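Orange and Pink: packaging clips, bench set

Hi, Rezaul Liyanage here. I put this set together with Piyumi Navaratnam at Skambridge, and this readme is mostly me telling you what's in the folder so you don't have to email me (you still can!).

There are 104 clips, all shot on the butcher-block bench, and they're about small coloured items and the clear plastic they get packed in. Clear stuff on pale wood is a pain to label, so go easy on our outlines, especially the bag edges. 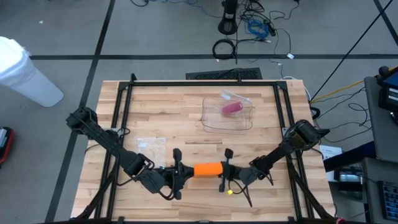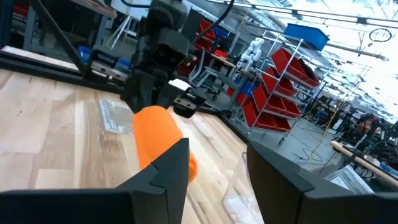
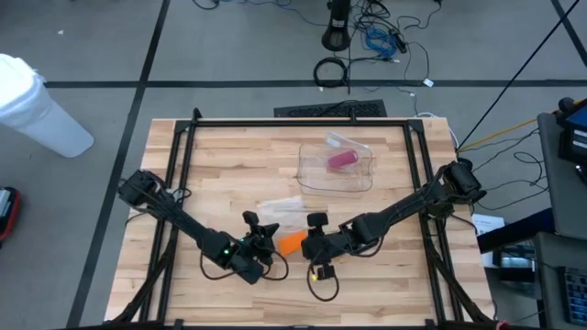

Orange item and clear plastic on the wood bench.

Labels are plain: "orange", "pink", "clear". Anything see-through goes under "clear", whether I'd call it a bag or a tray at home. Piyumi wanted separate labels and she's probably right, so that's on the list for the next version.

Clips 1 to 2 got relabelled in March after Anoma Majumder spotted that I'd swapped the colours. Sorry! If you grabbed the folder before then, please grab it again.

Corrections to me, any day but Tuesday.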